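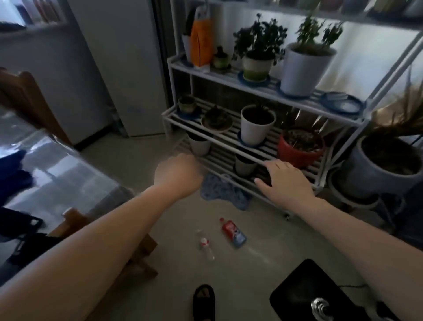 Re: [windowsill] Tiered stands, worth the floor space?

On 14 November 2023, a list member wrote:
> I'm down to the last bit of sill and the succulents are fighting
> the cat for it. Has anyone gone over to one of those metal stands
> with slats? Do the lower tiers get enough light to bother with?
> And how do you water without dripping on everything underneath?

Yes, yes, and saucers!

I put off getting a stand for years and now I can't believe I waited. Mine is white metal, three tiers, from the Ehlers closing sale, and I love it. The tall sparse thing that kept flopping over on my desk lives on top now, in the big white pot, and it has put out 4 new leaves since I moved it. The leafy one beside it is happy too (blue saucer, green band on the pot, the whole outfit).

Light: the middle tier is fine for small succulents if you turn them every week or so. The bottom one is dimmer. I use it for white pots that are resting, and I swap them up when I see growth.

Dripping: slats let everything through, so saucers under whatever you water often. Wide ones if you can find them, my low brown pot sits in one and I can be as sloppy as I like. I also keep an old blue patterned cloth down at the bottom.

The spiky one in the red pot is dried up and I'm keeping it anyway, I like the shape.

Get one with casters if you can. I roll mine out to sweep, and the big grassy plant stays on the floor next to it because no shelf of mine is holding that pot.

Does anybody have a Wosano stand? I'm tempted by a second one in December.

Pluko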